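Workshop notebook, Dratcombe
July 11, 2018

Laundry corner again. Panagiotis Atanasov had already cleared the shelf beside the washer, so I could start on the mesh bags straight away. We have 24 of them on the books for the Contreras job, all the same white mesh, and they have been going back into the bin tangled ever since we started washing the offcuts in them.

Sorted by zip first. Seven have zips that stick partway. I rubbed candle wax on those and it helped with most of them. Two I put aside for Listia to look at, as the stitching has let go at the corner and my mending is not up to it.

Hanging works better than folding. Folded, the mesh slides off the pile as soon as someone reaches past it. Hung up, you can tell at a glance if there is a hole, and the lint shakes out. I want to try it for a month before we change the label on the bin.

White mesh hanging up, and the round glass with the tan ring:

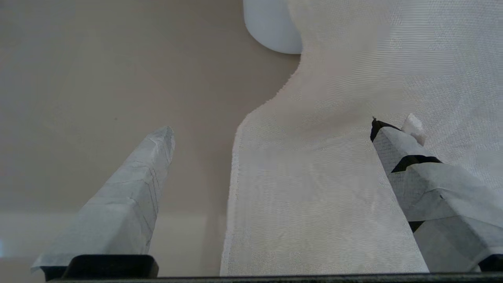
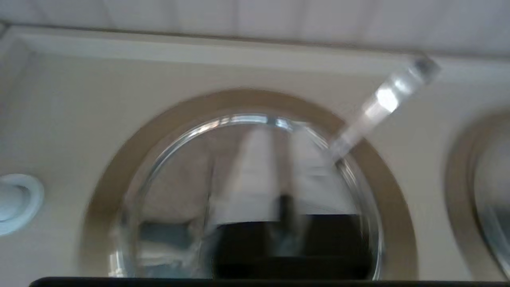 Jobs left over

Wipe the glass inside and out with vinegar and water, then a dry cloth. Paper towel leaves fluff, so use the old flannel from drawer 8.

Go around the tan ring with a soft brush. No scourer on it, please — I did that to the last one and the finish never came back.

Order more hooks from Cistel. The part number is 711 in their small catalogue, and the colour doesn't matter. Ask if they still do the short ones.

Panagiotis thinks the bags should be numbered with laundry pen on the hem. I would sooner use cotton tape, as pen fades after a few hot washes. We will do half each way and compare in August.

Detergent is down to the last box. I have moved it to the front of the shelf and written it on the shopping list by the door.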